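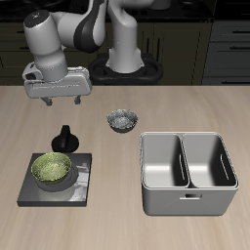

Should a school robotics club begin in a simulator or with a real arm?

In a simulator, for the whole first term at least, and the real arm should come only when the students can already explain why their program failed.

I know this opinion is not popular with parents. When they pay for a robotics club they want to see a machine on a table, and they want to take a video of it. I have helped with the club at Kurkdale for several years, and every July, when we show the work to the families, at least one father asks me where the robot is. I point to the screen. He is polite, but I can see that he is disappointed.

Let me explain how we work. The students get a kitchen task. There is an arm on a counter, a burner plate, a stove knob, two bowls of different size and a bin with two compartments. They must write the program that puts the small bowl into the correct compartment without touching the rest. It sounds like a job for a small child. Most groups need four weeks.

The first reason for my opinion is the number of attempts. Last year one group ran their program 1760 times before the competition. With our real arm, which we share with the school in Gakow, the same group would have perhaps 40 attempts in a term. A student who has so few attempts becomes afraid. She changes one small number and hopes. A student who has many attempts will try a stupid idea at the end of the afternoon, and sometimes the stupid idea is the one that teaches her how a gripper must come down on the edge of a bowl.

The second reason is money, and I don't like to write about it, but it is there. Our arm was repaired two times and the second bill was nearly 3000 pounds. After this, the teachers stood so close to the students that they could not really work. In the simulator a student can drive the gripper straight into the counter and the only result is that the others laugh.

I must be fair to the other side. My colleague Man-lok Wu, who leads the club at Tota, starts with the real arm in the first lesson, and his students are not worse than mine. He says that a simulated bowl is too obedient. It has always the same weight, the light does not change when a cloud passes, and the cable never catches on the chair. He is right about all of this. When my students first move to the real arm, they are often angry, because a program that worked perfectly in June now drops everything. Two of them left the club that week and I still think about it.

But I believe this anger is useful if it comes at the right moment. A student who has spent a term with the simulated kitchen knows what her program is supposed to do at each step. So when the real bowl slides away, she can ask a good question: was the position wrong, or did the fingers close too early? A beginner can only say that the robot is broken.

There is also the question of who gets to touch the machine. With one arm and a full room, the loud students stand in front and the quiet ones hold the laptop. I have seen this in every club I visited, also in good ones. With the simulator every pair has its own kitchen. Some of our best work came from two girls who did not say a word in the first month.

What I would change is the competition. The Uddin Cup gives points only for the final run, and the final run is on real hardware. A school with three arms will always have an advantage there. I would like to see half of the points given for the simulated round, with a short interview where the students explain one failure they had and what they changed after it. I wrote this to the organisers in the spring. They answered in a friendly way that they will discuss it, and I am still waiting to hear more.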